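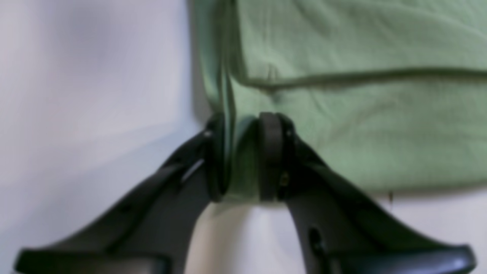

*Green cloth held between the two finger pads of the gripper, seen from the wrist camera.*

# Call for participants: teaching a robot to handle cloth

The Redetti group in Lurach is looking for people who want to take part in a study on cloth handling. You will guide a robot arm by hand while it grasps, lifts and folds pieces of fabric. We record the movements and use them to train a control program.

In our first study, in January, we compared two ways of teaching. One group of participants showed only complete folds. The other group also showed how to recover from a bad grasp, for example when the fingers take two layers of cloth and only one is wanted. The program trained with the recoveries dropped the cloth less often. We would now like to know if this result stays the same with teachers who have never worked with a robot before.

**What you will do**

- Come to our laboratory at Sesbridge for 2 sessions on different days. Each session takes 3 hours, with breaks included.
- Learn to move the arm and to close the gripper with a foot pedal.
- Teach the folds which we show you on paper, and answer a short questionnaire.

**Who can participate**

You should be 18 or older and able to stand for longer periods. Experience with robots is not wanted for this study. Left-handed persons are very welcome, as we had few of them in January. Please do not apply if you took part in the first study.

**Payment and data**

You receive a fixed payment after the second session, and we pay your travel by public transport. We store the arm movements and the pictures from the wrist camera under a number, without your name. You may stop at any time.

**How to apply**

Please write some lines to Theresia Sutter at the Redetti office and tell us which hours suit you. Questions about the method are answered by Elango Hegde. We have 6 places left.

Lurach, May 2021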